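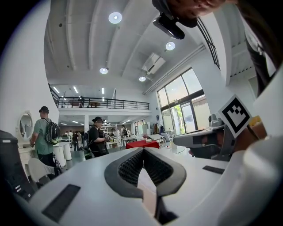
Photo: Arsenault Property Services

Home | Checklists | Forms | Storage Units | Contact

Storage Room Walk-Through: Checklist and Comments
Updated July
By the Arsenault inspection desk

Use one sheet per room. Mark each line OK, FIX or N/A. Comments are from the last round at the Hurnasen building, room 211.

1. Door opens fully and latches without a push.
OK. Hinge screws tightened.

2. Exit path clear, at least 3 feet wide.
FIX. Flattened boxes were leaning on the wall by the door. Tenant moved two stacks. The rest has to go out with recycling.

3. Exit sign lit, test button works.
OK.

4. Extinguisher on its hook, tag current, gauge in the green.
FIX. Gauge is fine. Tag is missing. Guveo will bring a new one on the next service call.

5. Nothing stored within 18 inches of the sprinkler heads.
OK. The top shelf by the window is close. Do not add a second layer of bins there.

6. Shelving anchored, no bent uprights.
FIX. The Fimar unit on the back wall rocks when pushed. One anchor pulled out of the drywall. Keep the load on that unit under 130 pounds until it is reset into a stud.

7. Load labels posted and readable.
OK on three units. The label on the fourth has faded.

8. Extension cords not used as permanent wiring.
FIX. One cord runs behind the shelves to a dehumidifier. Needs its own outlet. Electrician quoted almost 4,000 for the whole floor, so this line stays open until the budget is set.

9. Floor dry, no stains under pipes.
OK. Old ring under the shutoff valve, same size as last time.

10. Paints and solvents in the metal cabinet, lids tight.
N/A. None kept in this room.

11. Light switch reachable from the door.
OK.

Any FIX on lines 2, 3 or 4 is rechecked before 5 p.m. the same day. Leave the signed sheet in the tray at the front office.

Contact the inspection desk | © Arsenault Property Services | Back to top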